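Woke at 4 to the radiator clanking and lay there composing a letter to the management company, which was very good and which I will never send. By the time it was light I had forgotten the best paragraph. It had the word "feudal" in it.

So I got up and did the thing I had been putting off since November, which was the box of my father's letters. Bart has been asking for it. Bart Van Dijk, I should say, my cousin, as opposed to the other Bart, who asks for nothing and gets it. He wants to know whether there is anything in there about the boat. There is always something about the boat. My father owned it for 8 years and sailed it, by my reading, on one afternoon, and the rest is correspondence about varnish.

The letters are sorted by nothing. One from the spring he was in Cernano is clipped to an electric bill. There is a long one to Uncle Dirk that was never mailed, or was mailed and came back, the envelope is gone so who can say. He tells Dirk that he is learning to be patient, and then spends 2 pages on a man who sold him the wrong hinges. I laughed out loud, alone, in my bathrobe, and then felt a bit strange and made toast.

What gets me is the handwriting. It stays perfectly steady all the way through the bad year. You would think something would wobble. The only sign is that he stops complaining about anybody. Six weeks of letters in which every person he meets is "very decent." I knew the man for most of my life and he did not think people were very decent. He thought they parked badly.

Put those in a separate folder. Wrote "decent" on the tab, then crossed it out in case Bart asks.

Lunch was soup. Jelle called in the middle of it to say she has finished her novel again. This is the fourth finishing. The sister is gone now, and the lighthouse has become a pharmacy, and she feels it has really opened up. I said I'd liked the lighthouse. There was a silence in which I could hear her deciding I was old. She is sending it to Engebretsen, who turned down the lighthouse version with a very kind letter, and I suppose a pharmacy might do it. Stranger things have been published. I have bought several.

Kobe Stevens came by for the ladder and stayed for an hour and a half without touching the ladder. He left without it too. It is still in the hall, where I have now hit my shin on it twice.

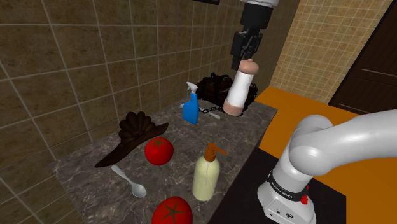

At home, 20 January 2024

Reading back over the morning's pages, I see I made the letters sound like a comedy, and they mostly are, but I left out the one to my mother. It is short. He asks her to check that the back gate is latched and says the weather is holding. He signs it with his full name, as if she might confuse him with some other husband. I have read it more times than a letter about a gate needs.

She kept it in her sewing drawer with the good scissors. It only joined the box when we cleared the house, so I suppose it doesn't really belong with the others, and I have put it back in with the scissors, which are mine now and which I am also not allowed to use on paper.

Kobe Bakker wants me for cards tonight, 60 cents a hand, and he plays as though it were the deed to the farm. I said yes. I will lose, he'll explain to me why, and I will nod. Must take the blue scarf back to him, I have had it so long that I've started getting compliments on it.

Radiator quiet since noon. I don't trust it.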